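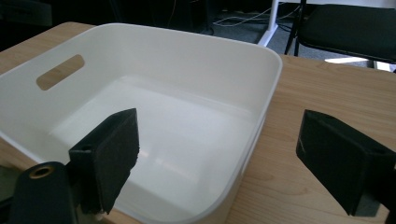 Thread: Brining olives in a flat plastic tub

Home | Forums | Preserving | Members | Log in
Search this forum Enter keywords Go

zwako
I have 5 kg of green olives coming in October and want to brine them in a food-grade tub. Last year I used glass jars and lost two to soft fruit. Salt at 8% or 10%? The water here is hard.
Zewditu Wako

pellow_m
10% for whole fruit, 8% if cracked. Weigh the salt, as spoon measures vary too much between fine and coarse. For every 1,000 g of water, 100 g of salt gives slightly over 9% by total weight. Decide which convention you are using and write it on the lid.

Grondmont
Disagree on 10%. It slows the lactic bacteria and you get a yeast ferment, which tastes flat. I start at 6% and raise it after three weeks.

pellow_m
6% in a wide tub is asking for film yeast. The surface area is far larger than in a jar.

Grondmont
Only if the fruit floats. Use a plate and keep the brine well over it. Check the tub for handle slots too. If there are any, your fill line is below them and you lose a good part of the volume.

zwako
Mine has slots. I measured to just under them and get almost 800 ml less than I had planned for. Still enough.

ambaye_k
Hard water is fine, it helps keep them firm. Chlorine matters more. Stand the water overnight, or boil it if your supplier uses chloramine. Check pH at week four, you want 4.3 or lower.

zwako
Going with 8% and a plate. Will post pH readings.

We use cookies to remember your settings. Accept | Manage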